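Packing for other people

Gaetano Lombardi has spent most of his working life making sure that musicians have trousers. He is the tour manager of Dramen, an eight-piece folk band whose following is small, loyal and mostly in possession of a bus pass, and when I meet him in the Han café in Trerdale he has just come off the telephone to a hotel that has found one shoe.

"Left foot," he says. "It's always the left. I don't look into it any more."

The spring tour covered 2790 miles and ended here in May, at the Mechanics' Hall, a building put up in 1906 by people who believed firmly in brass plaques and not at all in car parks. The last night sold 100 tickets. Lombardi remembers the figure with pride, and the stairs with something else.

I had wanted to talk about music. He wanted to talk about luggage, and as he was paying for the cake, we talked about luggage.

"People think touring is travelling," he says. "Travelling is when you look out of the window. What we do is carry things out of a building, drive, and carry them into another building that looks the same but has the sockets somewhere else."

His first rule is that no bag may be black. When he took over from the previous manager, Hooman Asadi, there were so many black holdalls in the van that the fiddle player went on stage in Dundee in the accordionist's pyjamas. Asadi, now retired to a bungalow with enormous cupboards, disputes this. "It was Perth," he tells me later by phone. He does not dispute the pyjamas.

So the clothes went into red, the cables into blue, and anything to do with headaches, stomachs and the consequences of motorway sandwiches into white. 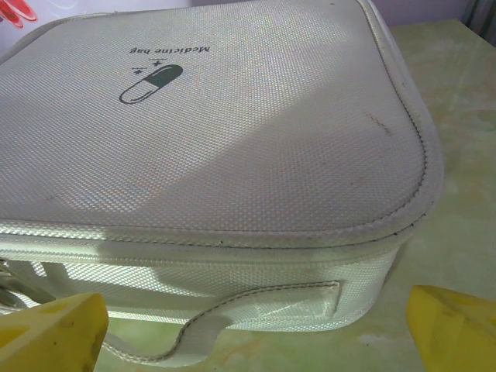
Photo: Kaiwen Yao

Lombardi is fond of a medicine bag that says what it is. A capsule printed on the lid, in his view, saves a great deal of conversation at two in the morning. "You don't want to be reading labels with a torch in your mouth. You want to see a pill and think, ah, pills."

Does he hand them out himself? He looks at me as if I had suggested he play the flute solo. "I am not a doctor. I carry the bag, I put it where they can find it, and I go to bed. Babak once asked me which tablet was best for a sore throat and I told him, the one the chemist says."

Babak Ghorbani sings, and so takes a strong interest in throats. He has a scarf for driving, a scarf for sound checks and a third one, of no known purpose, that went missing in Carlisle and is still brought up at meals. I ask Lombardi if singers are more difficult than other musicians.

"Singers are fine. A singer loses a scarf and you buy a scarf. Have you ever tried to buy a left-handed bouzouki on a bank holiday?"

I admit that I haven't.

"Well," he says, and eats some cake.

He came to the job sideways. He was a removals man for eleven years, then drove a mobile library, where he learned to take corners so gently that the large-print westerns stayed on the shelf. A cousin who knew the band mentioned that they needed somebody with a clean licence and low expectations. He had never knowingly listened to a folk song. He has now heard the same one about a drowned miller more times than he has heard his own name, and he still couldn't tell you whether the miller deserved it.

"Nazanin says he did. She wrote the arrangement, so I suppose she'd know."

Nazanin Nazari, who plays the harp and joins us halfway through the second pot of tea, says the miller absolutely did. She also says that Lombardi has made himself impossible to replace by being the only person who knows where anything is. "It's a kind of blackmail," she says, helping herself to the last of his cake. "We're all terrified of him getting flu."

The system, as far as I can follow it, has moved on from colours. Colours were the first phase. The second was lists, taped inside the van doors, which the damp got. The third phase, which he describes with the quiet glow of a man back from a pilgrimage, is being able to see what you've got.

"Strings, reeds, plectrums, those little rubber feet that come off everything. Put them in a tin and they're gone. A tin is a coffin. You put them in something see-through and people can look first and shout at me afterwards."

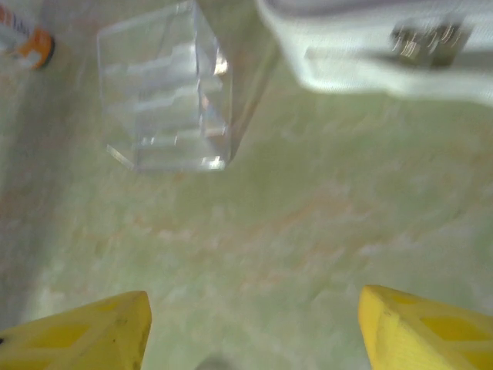

See-through storage: a clear plastic box, no lists required.

Nazari's objection is that seeing a thing and putting it back are different skills, and that the band has only the one. She once opened the string box and found half a scone. Lombardi knows whose it was and won't say, though he does look for some time at the harp case propped by the door.

The harp travels in a cover called a Stivell, quilted and very dear, and it gets the front seat. Lombardi was against this until the first time he braked hard. The harp didn't complain. It didn't ask to stop for the toilet, either, or want to know if this was the right road. He now regards it as the best passenger he has.

And the music? I try once more, out of duty. He must have a favourite.

He thinks about it for longer than I expected. "There's a slow one they do near the end," he says. "No drums. I like it because I can start coiling the cables for the front half and it doesn't show."

Nazari tells him it's called "The Far Gate", that it was written for her grandmother, and that people cry.

"I know they do," says Lombardi. "I pack the tissues. White bag, side pocket."

The hotel rings again as we're putting our coats on. They've found the other shoe. It's a different size.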